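# The Curb at Wellside

Zewditu Demissie had the black paint and Mingxuan Hao had the white. They had settled it on the first morning by who was standing nearer to which can, and neither of them had brought it up again.

The job was the curb on the Wellside road, from the pump house down to the bus shelter. It was 993 blocks. Zewditu knew the number because the town paid by the block and she had walked it in December with a notebook, scraping each tenth one with her thumbnail to see what would come off. On the white ones it was mostly chalk.

"We could do all the white first," Mingxuan said. "Then you come behind me."

"Then I'm waiting on you all day."

"You could pull weeds."

She looked down the path. It had been laid by Söderlund, back when Söderlund still had an office in town and people expected the housing to go up on both sides. The housing had not gone up. The pavers were good ones, though, set tight, and in most places they had stayed where they were put.

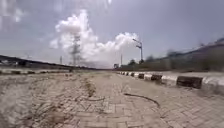 Her father had worked on that crew for 3 summers. He used to say you could tell his stretch from the others, and when she was small he had taken her out to show her, but he walked up and down for a long time and then said it must be farther on. They went home for lunch. She had thought of it in December, with the notebook, and had looked for a while herself.

"I'll pull weeds," she said.

The roots went deeper than the tops suggested. She used a flat screwdriver and worked on her knees, throwing the stalks into a feed sack. The dirt came up with them and she swept it back into the joints with her hand. Behind her she could hear the brush going, and now and then the can scraping as Mingxuan moved it along.

By ten he had done 50 blocks and she had filled the sack. They sat on a part of the curb he hadn't reached and drank tea out of the flask lid, taking turns.

"Did you find it?" he asked.

"Find what?"

"Your dad's part. You told me about it at Christmas."

She didn't remember telling him. She screwed the lid back on and wiped her hands on her knees.

"It must be farther on," she said.

He nodded and picked up his brush. She pried open the black paint, stirred it with the screwdriver, and went back to the pump house to start on the first block. A bus came by with two people on it - the driver lifted one hand from the wheel, and she lifted the brush.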